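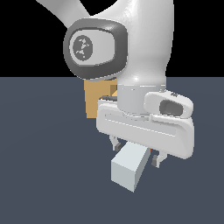 pattinasarany: Spacemouse is fine for the reach but hopeless at closing the gripper cleanly, so I wouldn't give it 1,000 demos before you've tried a leader arm.

Lensa Wolde: tried one on Stomstead. my wrist gave up after 100. Keyboard is slow but at least I know which axis I'm on

cloltska_b: keyboard demos look like keyboard demos tho. One axis, stop, next axis. Policy learns the stopping. Seen it happen here with 3,675 episodes, all that work and it still pauses over the block like it's forgotten its keys

Lensa Wolde: you can trim the pauses

cloltska_b: you can trim them, you've still got staircase paths. Not the same thing.

jelotum: disagree a bit. For a long block what matters is lining the fingers up across it before going down, and I get that better with keys than with any puck. hand tilt is where I lose it - mouse drifts every time I push down

Same sim task, this one's mine:

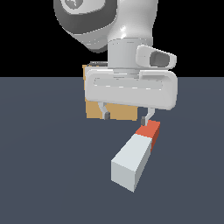
Fingers open, block on the floor, red end by the right finger

pattinasarany: What's your deadzone set to? Drift on push is nearly always that.

jelotum: default I think. will check

pattinasarany: Double it. And record 2 people if you can, one operator's habits get baked in

Lensa Wolde: ok doing mouse for the reach, keys for the last bit. will post teh replays in July if the disk holds out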